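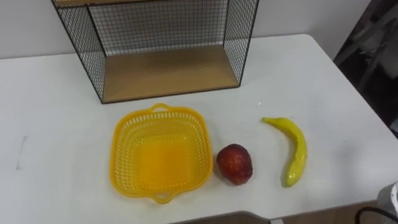 Figure 1. Wire-mesh shelf unit with wooden base board, yellow plastic basket, apple and banana on a white tabletop.

Household Storage and Display
Unit 2: Open Shelving and Small Containers
Course handout. Module tutor: Irina Lungu

Purpose of the unit

This unit deals with the storage of fruit and other loose goods on open shelving. Students will already have completed the reading on closed cupboards and will be expected to compare the two. The practical session takes place on Monday in the Rasness room. Students should read the handout before attending and bring the record sheet issued with Unit 1.

Terms used

Base board: the lowest board of a shelf unit, on which goods stand directly.
Bay: the open space between one board and the next.
Mesh panel: a side or back made of crossed wires.
Perforated basket: a basket whose sides are pierced with regular openings.
Clear height: the distance from the upper face of one board to the underside of the next.

Open shelving

A mesh panel holds goods in place at the back and sides while allowing air to pass and the wall behind to be seen. The shelf unit in Figure 1 has black wire mesh at the back and on both sides, and is open at the front. Goods can therefore be reached from one direction only, and the front of each bay should be kept clear.

Wire panels do not support small items in the way that a solid side does. Stalks, thin handles and the corners of paper bags may pass through the grid and catch when the item is withdrawn. Items of this sort should be placed in a container before they are put on the shelf.

Wooden boards should be wiped with a damp cloth and dried at once. Standing water marks the grain. Mesh is best cleaned with a soft brush, working from the top downwards, before the boards are wiped.

Baskets

The basket in Figure 1 has perforated sloping sides, a solid flat bottom and two loop handles, one at the front and one at the rear. A solid bottom retains crumbs, soil and any juice from damaged fruit, and must be washed separately from the sides. Students often rinse the sides thoroughly and neglect the corners of the base, where residue collects.

Sloping sides make a basket wider at the rim than at the foot. When judging whether a basket will fit a bay, measure the rim, including the handles. A measurement taken at the foot will be too small. For the written exercise, assume a basket with a rim width of 228 mm and a clear height above the rim of 100 mm. The load for the same exercise is 900 g.

Apples and bananas

Apples and bananas both give off ethylene as they ripen, and fruit kept close together in a confined space will generally ripen sooner. Bananas bruise under weight and should be placed last, on top of firmer fruit or in a container of their own. Apples keep longer in a cool place. Bananas should not be refrigerated while still green.

Practical work

Work in pairs. Each pair will need a shelf unit, one basket, one apple and one banana.

1. Clear and wipe the tabletop. Place the shelf unit towards the back, with the open side facing you.
2. Measure the width and depth of the base board and enter both on the record sheet.
3. Measure the basket at the rim, including the handles.
4. State in writing whether the basket will stand wholly on the base board, and in which direction the handles should lie.
5. Place the fruit in the basket, apple first, and lift it by both handles to the shelf.
6. Remove the basket and repeat with the fruit placed directly on the board. Note any rolling.
7. Return all items to the tabletop and have the record sheet signed.

Written exercise

Using the dimensions given under Baskets, draw a front view of one bay with the basket in position. Mark the rim width and the clear height. Add a short paragraph on the choice between a perforated and a solid-sided basket for unwashed fruit. Drawings should be in pencil.

Reading

Mollel, chapter on domestic shelving, sections on mesh and timber only.
Burkaditz, notes on fruit storage (copy held in the Rasness room).

Completed sheets are to be handed to Irina Lungu at the start of the next session.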